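Skurnivine Wrist Camera Set - Known Faults and Data Card

Maintainer: Lucyna Pawlak
Release: January
Status: usable with exclusions, see Fault 1

Contents

The set holds 2129 episodes of fabric handling recorded with the wrist cameras of a two-handed robot at the Flordale site. Each episode has left and right wrist video, joint positions, finger motor currents and a short task label. Episodes were run by teleoperation. There are no autonomous runs in this release.

Of the total, 1648 episodes are marked clean. The rest carry at least one fault flag in the file flags.csv. Flagged episodes ship with the set and are not filtered by the default loader.

Fault 1: fabric wrap on limb segments

Knit fabric can ride up over a finger or limb segment and stay there while the arm keeps moving. The grip controller (Hestard build 47) reads the added drag as contact with the object and holds its closing force. In the worst case the operator opened the hand, the fabric did not release, and the arm pulled against it until the current limit tripped. One finger tendon was replaced after that event.

Ribbed knits are the main source. Their rolled edges form a tube that closes on the shell when the cloth is pulled lengthwise. Woven cloth produced slips and missed grasps but no wraps.

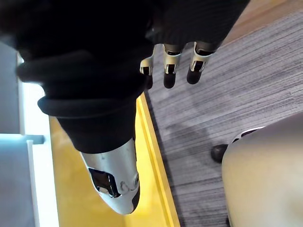

Figure 1. Black ribbed knit around a silver-white limb segment, with three fingers extending from under the cloth.

Detection from current alone is poor. A wrap and a firm grasp give similar readings for the first 20 frames, and the automatic flag misses slow wraps entirely. The flag wrap_manual was set by a person watching the video and should be preferred over wrap_auto where the two disagree.

Wrist video has its own limits. Dark cloth covers the base of the fingers in many episodes, so finger pose estimates from images are unreliable there. Use the joint encoders - they were not affected.

Fault 2: late stop

In early episodes the stop command passed through the logging process before it reached the arm. When the disk buffer was full, the stop arrived late. The Szewczyk patch moved the stop line to a separate process. Episodes recorded before the patch have stop_path = old. Do not use them to study reaction time or stopping distance.

Operating changes after Fault 1

Current limit on the finger motors lowered for all cloth tasks.
Opening the hand no longer starts an automatic retract. The operator must confirm that the fabric is free.
No one reaches in to clear cloth until motor power is off at the main switch. A software stop does not count.

Recommended use

For grasp training, load with clean_only = true. For fault detection, load everything and split by session, as neighboring episodes share the same cloth and arm setup. A random split gives scores that are too high.

Open items

wrap_manual has been checked by one reader only. A second pass is planned. Start times for wraps are marked to the nearest second and may be early on slow pulls. Corrections go to the maintainer with the episode number and frame range.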